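The Hukard is back on its trailer with 528 hours on the outboard, so I went through the fuel system before the boat gets stored for December. Notes follow, mostly for my own use next year.

The hull is a 19-foot center console with a single aluminum tank under the deck. The fill hose, vent hose, and pickup are original. The previous owner bought it through Heltbridge and kept the receipts, which list one replacement of the fuel/water separator and nothing on the hoses. The date codes on the hoses match the age of the hull. I ordered new fill and vent hose on Saturday.
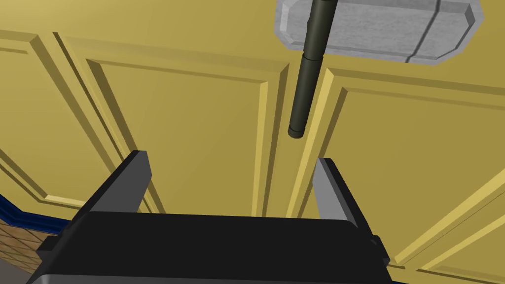

The fill hose came off with heat and a hook pick. The inner liner had fine cracks along the bend nearest the tank. The vent hose was in better shape but had a low spot where fuel could collect. I rerouted it with a steady rise to the vent fitting and added one cushioned clamp at the midpoint. Both ends of the fill hose are now double clamped, with the screws facing opposite directions.

The separator is a spin-on type with a clear bowl. I drained it into a glass jar and let it stand overnight. There was a thin layer of water at the bottom and some dark grit. The new element went on hand tight plus a quarter turn. I pumped the primer bulb until firm and checked every joint with a dry paper towel. One barb at the bulb was weeping, so I cut back the hose end and refitted it.

Total for parts was $69, plus $13 shipping. The Hutard dealer quoted $1,052 for the same work with a new sending unit included. My sending unit reads correctly at empty and full, so I left it in place.

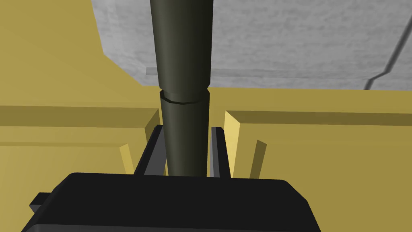

Should the tank be stored full or empty?

I store mine nearly full, with stabilizer added before the last run so that treated fuel reaches the engine. A little room has to be left for expansion.

Still open: the ground wire from the deck fill to the tank has green corrosion at the ring terminal. Grímsdóttir Marine has the tinned wire in stock, and I need two feet of it.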